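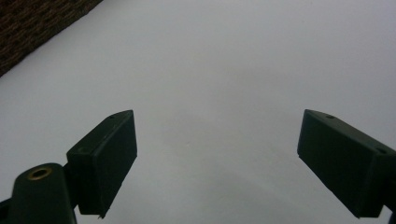
Hivside Gripper Purchase Planning Set

README, last updated March 24, 2018

Welcome, and thanks for opening this file before the spreadsheet (most people go the other way around, and then write to us). The set holds the price sheets, parts lists and sample recordings we put together while deciding how many hand-held grippers Hivside should buy for the coming year. We had 3 setups on the shortlist, called Orside, Fisska and Sepp after the folders they live in.

There are 1678 short clips of tabletop work, mostly basket handling, so you can judge a tool by what it does all day.
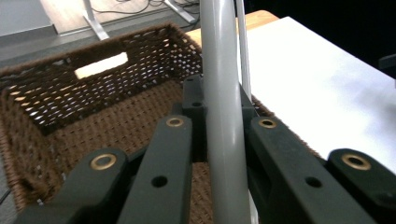
Costs are in US dollars, before tax. We set aside $500 per station for spares, mainly fingers and fasteners, and please don't skip that line when you copy our sheet! Our first draft left it out and we had to redo the whole budget.

Files
budget.csv: one row per item, with quantity and lead time in days
parts.csv: spares by setup
clips/: recordings, sorted by setup

Known gaps
The Sepp quote has no shipping in it yet. Lead time for Fisska fingers is 17 days on paper, and we'd plan on a bit more than that. New quotes go in at the end of April.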